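November, for immediate release

**Kustivard opens orders for Somis, a two-finger gripper kit for soft packaging**

Kustivard is taking orders now for Somis, a bolt-on gripper kit for shops and small packing rooms that handle bags, pouches and wrappers. Stuff that folds, slips and won't hold its shape.

The kit: parallel fingers on a metal rail, camera housing, cable, mounting block. Fits most light arms. Whole thing takes roughly 50 minutes to set up, no programing background needed. Spare jaws sold seperately.

"Boxes are easy. Bags are where our customers lose their afternoons," said Chiến Đàm, product lead at Kustivard. "We wanted something a grocer could put on the counter and get going before lunch."

Trial units went to Trendo, a snack reseller, and to Võ, a family grocer. Feedback from both went into the new finger shape. Longer reach, better grip on crinkly plastic. Colour options later.

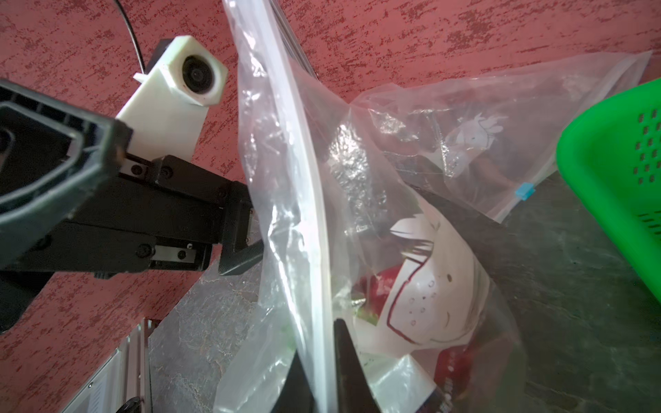 *Somis fingers holding the folded seam of a clear zip-top bag, printed packaging inside.*

First run is 103 kits. Orders placed in November include 2 spare jaws and phone support. Demo bookings and pricing through the Kustivard sales desk, 9 am to 4 pm.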